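The kitchen cloth is the last thing in the house we refuse to think about. My neighbour Costel Todorova will spend nearly an hour choosing an olive oil and then wipe the table with something that has been lying by the tap since September. I've eaten at that table. I'm still here, so perhaps I should drop it.

But I can't, because the shops have noticed our neglect and decided to sell us out of it. Last Wednesday I stood in front of a whole wall of wiping. Bremix makes one cloth for glass, another for hobs and a third for "everyday surfaces", which made me wonder what my other surfaces had been up to. Volia does a pack of 50, presumably for people who have given up on the washing machine altogether.
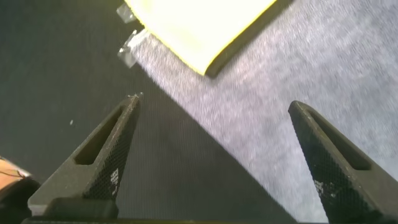 My own position is old-fashioned and, I'm told, a bit smug. Buy a few plain cloths or sponges. Wash the cloths hot, with the towels. When one starts to smell, it goes to the floor, then the bike, then the bin. This is how my grandmother ran a guest house in Dinard, and she had opinions on guests that I can't print here.

What I object to is the idea that a dirty worktop is a shopping problem. It's a problem of getting up from the sofa — and there is no pack for that, though I expect Volia is working on one. Costel says I'm overthinking it. He said so while wiping down the bread board, and I had the cheese without bread.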